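Fifteen pounds of clay and a borrowed kiln

Posted 28 January 2022

Print | E-mail this post

I promised my sister I would write up the glaze business before I forgot it all, so get yourself a cup of tea, because I do go on (you know this by now!).

Back in July I bought a 15 pound bag of speckled stoneware from Prikia, the little supply shop over in Grarstead, and it sat under the stairs until the holidays. When I finally opened it the clay had gone stiff as old cheese. Kirsty Paewai told me to poke holes in it with a dowel, fill them with water, close the bag and leave it be for a few days. Well, it worked beautifully, and I wedged the whole lot in one afternoon and felt it in my shoulders for a week.

Out of that bag I got five soup bowls and a lidded jar whose lid fits if you turn it just so.

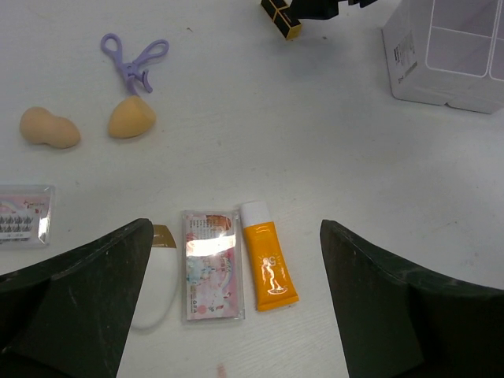
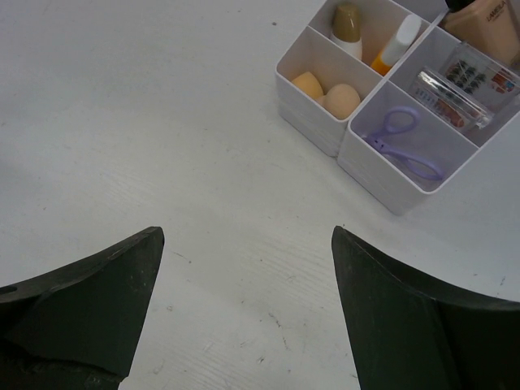 A white tabletop, both times.

Now, the glaze. I had my heart set on a soft oatmeal white, and I dipped the bowls far too long, as I always do. Two of them ran right down to the foot and I had to grind them off the shelf. The other three are lovely, with the speckle coming through at the rim where it's thinner, and I've been eating my porridge out of one every morning. Next time I'll count to three and pull them out, and I'm going to wax the feet a good deal higher than I did.

The jar I haven't glazed yet. I keep picking it up and putting it down again. Maybe a green?

Shared 47 times | 3 comments

Şükran Gündoğdu: Green, please! And try it on a test tile first, you always skip the tile.

Kirsty Paewai: So glad the dowel trick saved your clay. I do it every winter.

D. Menden: What cone did you fire to?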